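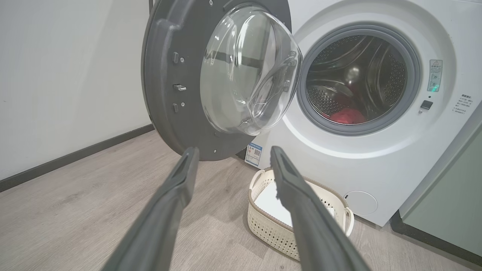
June 19, 2022

I moved my wash from one big load at the end of the week to small loads whenever the basket fills up. I started in April, and I have stuck with it long enough now to write down how it goes.

When I lived in Dratlow I used the laundromat on the corner, and you paid by the load, so I crammed everything in together. Towels, jeans, shirts, the lot. Colors ran now and then and I put up with it. After the move to Bemham I had a machine in the apartment and kept doing the same thing out of habit for a long time. Then a red shirt turned two pillowcases pink and I decided to sort.

Reds go by themselves or with the dark things. Whites and light grays go together. Towels get their own load because they take so long to spin out. That is all the sorting I do. I tried a separate pile for sportswear and gave it up after two weeks, there was never enough of it to run.

The other habit is looking into the drum before I walk off with the basket. Red things are easy to spot against the steel. Dark socks are not, and they like to sit up behind one of the ribs. I give the drum a turn by hand and look again. I also run a finger around the fold of the rubber gasket, where I have found hair ties, a guitar pick and 55 cents so far.

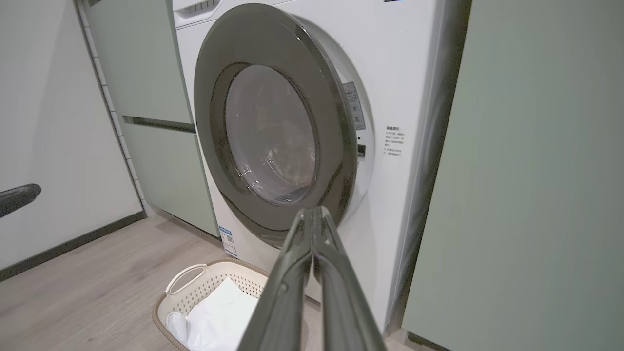

I leave the door open between loads. The first spring here I kept it shut and the gasket started to smell like an old dishcloth. Now I wipe the rubber with a rag, wipe the glass, and leave the door alone until the next load. The detergent drawer gets pulled out a little too. The smell went away in a week or so and has not been back.

For detergent I use Grakex liquid, the unscented one. I used to pour by eye and poured too much. A small load needs far less than the cap holds, so I put a pencil line on the cap.

The basket is one of those plastic ones with holes in the sides and a handle at each end. I like the holes. If a damp towel ends up in there overnight it does not go sour as fast. It lives on the floor by the washer and it is also how I know when to wash, full basket, one load. 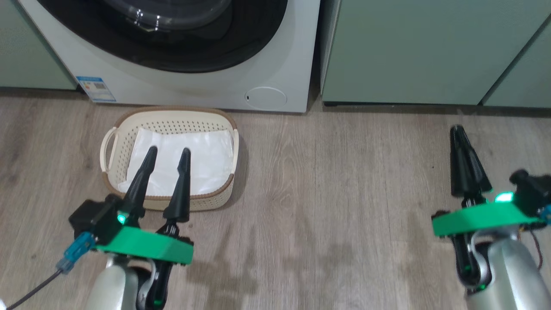
The floor under it gets swept when I remember. Lint collects in the gap below the machine and along the bottom of the green cabinets, and a flat broom reaches most of it. The filter behind the round cover I clean every other month, with a baking tray and an old towel underneath for the water that runs out.

Next I want a drying rack that folds flat. Rätsep makes one for 93 dollars that would fit in the hallway, but I am going to measure the hallway again first.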